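What a small town should ask at a robot open day
July 2025

The robot open day at the Brullen works in Warnville drew a full parking lot, and I went because my town is being asked to help pay for the next one. Boutros, the company that leases the north half of the building, wants the county to put money into a training room there. Before I have an opinion on that, I want to see what the machines do.

The tour took us past the old press line, which is fenced off, and into a long room where the assembly cells are. There were chairs in front of one of them and a screen on the wall showing the work close up. The project is called Narurus. Its job is putting together parts that fit tightly, and for the open day the parts were colored blocks. I sat there for most of the morning. People with kids came and went. The coffee was free and not bad.

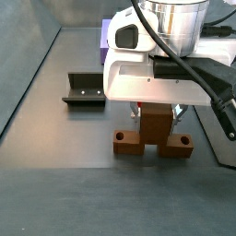
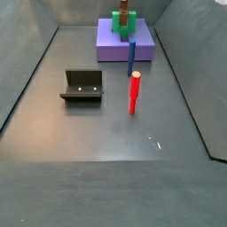
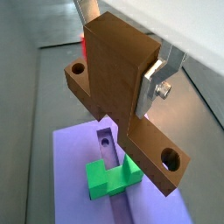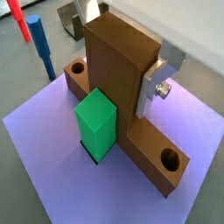

Colored blocks from the Narurus cell at Warnville.

My subject is the money, and I will start with what Boutros is asking for. The county would pay for a room, six work stations and a part-time instructor. In return, people who live here would get the first seats in a course that starts in January. The company says the course will teach them to set up cells like the one we watched. That is a fair thing to offer, but a person learning the trade needs to know how narrow the work is. Take the big brown piece with a hole near each end of its base. A child could pick it up and put it down next to the green one without a thought. For the machine, every part of that has to be worked out by someone: where to grip, how far to come down, what to do if the piece is a little crooked. That someone is the job being offered.

I asked the woman at the front how long it takes to set up a new task. She said it depends on the parts, and that some take an afternoon and some take weeks. I asked how often it fails. She said often enough that they keep a log, and that the log was not part of the tour. I would like it to be. A county that is asked for money should be able to read the log.

The handout had two figures in large type. One was 3,829, the number of assemblies the cell has tried since it was installed. The other was 1,676, the number it finished with no help from a person. That is less than half. I don't hold it against them. They printed it, and plenty of companies would have left it out. But the speaker who followed talked as if the matter were settled and the only thing left was to buy more cells. The handout in my lap said otherwise.

The people in my row were mostly from the press line or had family who were. Their questions were about pay, hours and whether the course leads to anything. The answers were polite and short. The speaker said that graduates would be "well placed." I wrote that down and put a question mark next to it. Seven people have been hired into the Narurus group so far, and when a man behind me asked how many were from Warnville, he was told someone would get back to him.

I am not against the training room. The building is there, the power is there, and the town needs work that does not depend on one customer. I have sat through enough presentations about call centers and warehouses to know that most of them do not bring a working machine and let you look at it for three hours. Boutros did, and I think that counts in its favor.

What I want is for the county to ask for three things before it votes. The first is the log, including the failures. The second is a number of local hires, in writing, with a date on it. The third is a look at the same cell doing a part that somebody pays for. Blocks are fine for finding out whether the thing can line up two pieces. They tell me very little about whether a customer will order anything.

The next open day is planned for the fall. I will go, and I would ask the county board members to come too and stay past the speeches. Use the lot on the east side, as the front gate closes at noon.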